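Perception notes: the cloth tracker, the leaf problem, and a new resync tool

Quick one from the software side, July. Typing this between builds so forgive the state of it.

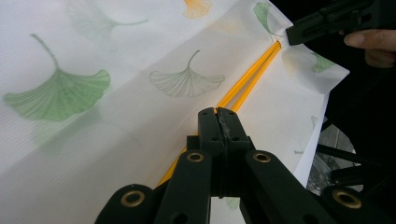

Two grippers, one fold. Ginkgo-print sheet with the yellow rods along the crease.

Main news: the fold-line estimator is in. Merged, on by default, old one still there behind a flag if you need it (please don't need it). It's the piece that takes the wrist view and gives back a crease as a line in 3D, plus a confidence, plus which side is the flap. Everything downstream in Grustine reads from it now. Planner, the viewer, the labeling page.

Why it took so long. Prints. Plain cloth was fine by spring. Put leaves on it and the edge detector goes looking for stems, and a ginkgo stem is a long thin curve with good contrast, so of course it scored higher than the actual fold. Worse with thin fabric, where the leaf on the layer underneath shows through pale and the depth step at the crease is tiny. We had a week of very confident folds running straight down a leaf stem.

What fixed it, more or less:

Straightness prior over a longer window. Stems bend, creases held at both ends mostly don't.

Color cue for the yellow rods, but only as a hint. It drops out cleanly when there are no rods in view. Lleucu was firm about this and she was right, the first version fell over completely on the no-rod clips.

Shading. One side of the fold usually reads a bit brighter than the other. Weak by itself, decent as a tie breaker.

Numbers from the held-out set: 179 clips, the estimator loses the crease for more than half a second in 12 of them. Before the change it was so many we stopped tabulating. Most of the 12 are wrinkle cases, where a pinch puckers the cloth near the fingertips and the line wants to follow the pucker. Known issue, ticket is open, I'll get to it.

Latency is about 30 ms on the bench machine. Slower on the laptops. If you are seeing much worse than that check you aren't running the debug overlay, it redraws the whole mesh every tick and I forgot to turn it off in the sample config. Sorry.

Second thing. Two-gripper sync. Stondero (the recorder) used to stamp each gripper stream on its own clock and we lined them up afterward by hand. Awful. There's now a resync command that takes both streams, finds the finger-close events and slides one against the other. Works best if both grippers close at least twice in a clip. If it can't find a match it says so and leaves the files alone, it does not guess anymore. The old script guessed. If you have anything aligned with the old script before this month, rerun it.

One catch, finger width comes in as raw counts from the older grippers and in mm from the newer ones. The loader converts, but only if the calibration file is in the same folder as the clip. Missing file means you get a width of 400 or somthing silly like that and the close detector never fires. There's a warning now. Read the warning.

Third, smaller. Planner. The Kröger branch finally has the two-hand tension constraint, so a planned path keeps the distance between the tips inside a band while the cloth is held between them. Too tight and it drags, too loose and the crease sags and perception has nothing to look at. Band is set per fabric in the config for now. Would like to estimate it from the video but not this quarter. Simulation only so far, the hardware run is next.

Things that are still bad:
Hands in view. The segmenter sometimes takes a finger for cloth near the edge of the image.
Dark backgrounds. Good for finding the sheet's border, bad for depth, we get holes.
The labeling page logs you out if you leave a tab open over lunch. Save often.
Docs for the flap-side output are out of date, left and right are swapped in the diagram. Trust the code.

Asks. If you have patterned cloth clips in your own folders, stripes and checks especialy, please push them to the shared Skonport bucket with the calibration file. We've got leaves covered. Stripes running parallel to the fold are what I expect to break next and I'd like to see it happen on our data first.

Also wanted: one person to review the resync tests. Small diff, mostly fixtures. Message Lleucu Edwards or just grab it off the board.

Next update will have the wrinkle fix or a list of what I tried.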